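Packed lunches: what changes from Thursday

The canteen at the Malabanan building is moving to a new supplier, Gelix, and the cold lunch menu changes with it. Hot meals stay as they are until the kitchen refit is finished, so if you usually have the soup or the jacket potato you will not notice any difference at the counter.

The main change is that cold lunches will be made up to order. At present they are packed first thing and put out in the chiller, and whatever is left at three o'clock goes in the bin. Over the last year that came to 4000 lunches across the two sites, most of them egg or tuna. Under the new system you choose before 10 am and collect from noon.

Orders can be placed on the staff pages or on the paper sheet by the canteen door. The sheet is taken down at 10 am sharp. If you miss it, there will still be a small stock of sandwiches for sale, but the choice will be limited and they tend to go early.

Prices for sandwiches and salads are not changing. Fruit is now included with every cold lunch, and you can swap it for a yoghurt if you ask when you order. Crisps are charged separately. The loyalty card will end when the present stock of cards runs out - full cards will be honoured until the end of November.

Anyone with an allergy should fill in the new form, even if the canteen already has your details. Gelix keeps its own records and the old ones will not be passed across. Forms are at the till and at reception, and they need to be handed in before your first order.

The Rorketport site will follow once its fridges have been replaced. Until then its lunches will be sent over from Malabanan on the 11.15 van, so orders from Rorketport need to be in by 9.30 am. Staff at Evia House are not affected, as they have their own arrangement with the café downstairs.

Please bring back the plastic lunch boxes. The canteen bought 1000 of them in the spring and 724 are still missing. Check your desk drawers, your car and the cupboard under the sink at home. Boxes can be left in the crate by the dishwasher at any time, with or without lids, and there is no charge for late ones. 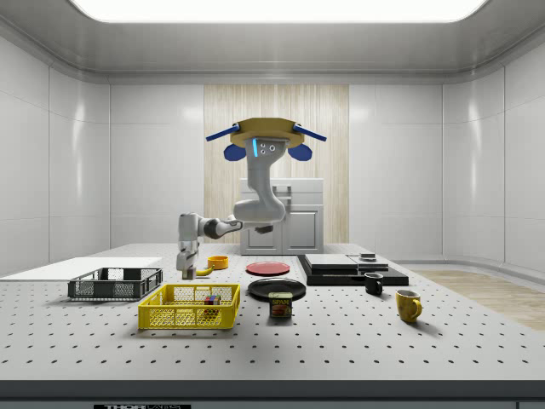 Car park lighting

Two of the lamps by the bicycle shelter are out and have been reported. Please use the front entrance after dark until they are mended.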